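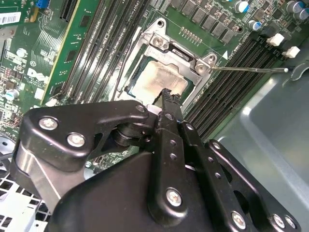

Open CPU socket on a green Dell board, old thermal paste still on the processor.

Last updated: 20 November 2023

I had been meaning to get out to the Himiditz open studios ever since my sister went in March and came home with a painting she couldn't afford, so on Saturday I finally packed a sandwich and drove the two hours up. The studios fill an old mill by the river, and you just wander from door to door, which suits me fine (I'm nosy!).

My favorite stop was up on the second floor with Hernán Cáceres, who paints river towns on pieces of old sailcloth. He started selling his work at sixteen, from a folding table outside his aunt's bakery, and he still has the first one he ever priced, because he bought it back years later for $325. He let me stand there asking questions for most of an hour while he worked on a gray sky, and never once looked at the clock. "I paint the weather first," he told me, "and then I find out what town it is."

Downstairs the Kalogeropoulos room had small bronze birds, lovely heavy things, and I very nearly bought a wren. The coffee came from a cart in the yard and was strong enough to get me home. I left with a little Cáceres print, number 349, which is now leaning on my piano until I can find a nail. Parking is free behind the mill, but go early, and wear a sweater, as the upper floor gets drafty.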